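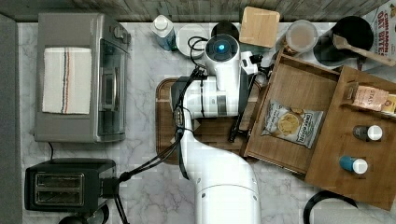

The Drawer

Kiros Mekonnen had the apartment in Skernine for 4 more days, and his sister wanted the kitchen sorted before the keys went back. She had sent a list. It was short, and most of it said "your choice."

He started at the wall and worked forward. The cereal could stay out, since he was still eating it. The chips were in the drawer of the little wooden unit, where their father had always kept chips, and Kiros left them there for the moment and pulled up a stool.

His father had bought the unit the year he moved up from Plisbridge. He said a man living alone needed one drawer in reach of his chair. After the first winter he had put the chair by the window, and the drawer was no longer in reach of anything, but he kept using it. He would get up during the ball game, cross the room, take out the bag, eat standing, and put it back.

Kiros wiped down the marble with a rag and moved on to the tea. There was more of it than one person could drink. Zeleke from downstairs had brought some of it, and the rest had come at holidays from people who didn't know what else to buy him. 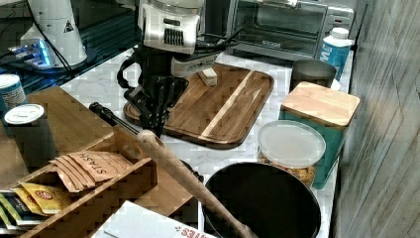
The rolling pin was on his sister's list. She had underlined it. Their mother had used it for flatbread on Sundays, and afterward their father had used it for the same bread, which came out thick in the middle no matter what he did. He blamed the flour. Then he blamed the counter and bought the cutting board, and the bread was still thick in the middle.

Kiros called her.

"I found the pin," he said.

"Wrap it in something."

"It's a rolling pin. It won't break."

"Wrap it anyway," she said. "What about the board?"

He said he might keep the board. She said fine. She asked if he was eating, and he said there was cereal. Then she had to go, because the bus for Prokau was pulling in and she still had 2 bags to get on it.

He sat for a while with the phone in his hand. Outside somebody was scraping a windshield. It was February and it had been dark when he got up. 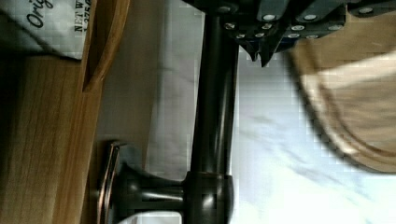 When he stood up again he went after the small jobs. He cleaned the metal first, with an old sock and a little vinegar, the way he had been taught. He was 5 or so when his father showed him how to do it, and he had thought then that it was a treat to be asked. He went over the same spot until his thumb hurt.

Zeleke knocked at noon. She was 79 and took the stairs one at a time.

"You're giving things away?" she said.

"Some of it. Do you want the toaster?"

"I have a toaster." She looked along the counter. "I'd take a cup."

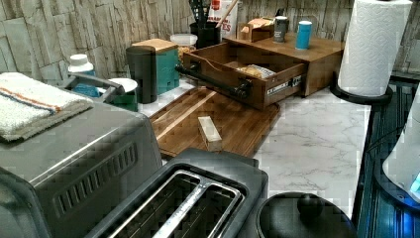

"Take whichever you like," Kiros said.

She took a long time over it. She picked one up, looked inside, set it down, and picked up the other. In the end she chose the blue one and held it against her coat with both hands.

"He gave me coffee in this," she said. "Bad coffee."

"He made it for me too."

She laughed and sat down on the stool. Kiros got the chips out of the drawer and opened the bag, and they passed it back and forth until it was finished. Then he pushed the drawer shut and went to find a box for the tea.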